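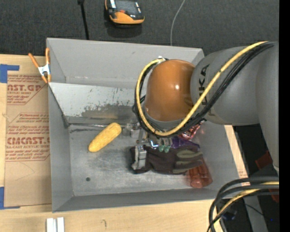
A gray metal bin on a wooden tabletop, with a KUKA arm at the right.

What the Coating Does: Zinc, Sheet Steel and the Slow Business of Rust

October 2022 | Osamu Kubo
4 min read

Bare mild steel left outdoors in a damp climate begins to show orange within hours. The same steel with a thin layer of zinc on it can stand in a field for decades. The difference is a coating thinner than a sheet of printer paper, and most people who buy a trough, a duct or a garden shed have no idea how it was applied.

Zinc protects steel in two ways. The first is as a barrier. In open air the zinc surface reacts with oxygen, then moisture, then carbon dioxide, and ends up as a dull, tightly held layer of zinc carbonate. The second is electrochemical. Zinc is less noble than iron, so where a scratch exposes both metals to water, the zinc corrodes first. A narrow cut edge on thin sheet will usually stay sound for this reason. A wide bare patch will not, as the protection reaches only a few millimeters.

There are two common routes to a coated part. In continuous galvanizing, coil is run through a molten bath at high speed, wiped with air knives to set the thickness, and formed afterward. In batch galvanizing, the part is fabricated first and then dipped whole. Batch coatings are heavier and cover the welds. They also distort thin panels, since the bath sits near 450 degrees Celsius.

The Demissie works in Kutcombe runs a batch line. Parts are degreased, rinsed, pickled in acid, rinsed again, fluxed and dipped. The kettle holds its temperature day and night, including through the December shutdown, when the hall is otherwise dark. Letting it freeze would risk the kettle wall on reheating.

Most rejects at Demissie begin in the steel chemistry. Silicon content in certain ranges makes the iron-zinc reaction run fast, which produces a thick, dark gray, brittle coating. Last year the plant logged 387 rejected parts, and 36 of those were traced to a single delivery of plate with the wrong certificate.

White rust is the other frequent complaint. It forms when new galvanized sheets are stacked tight and water gets between them. With no air circulating, the carbonate layer never develops and a bulky white hydroxide takes its place. Light cases brush off. Ciltetti, a ductwork fabricator that buys coil in lots of 2,000 kilograms, now stores sheet on a slope with spacers between packs, and inspects every pack after 2 weeks.

Alternatives exist. Skustance, a zinc-aluminum-magnesium sheet, is sold at a premium for coastal sites and livestock buildings. It holds up better at cut edges but is harder to weld cleanly, and touch-up paint does not match it.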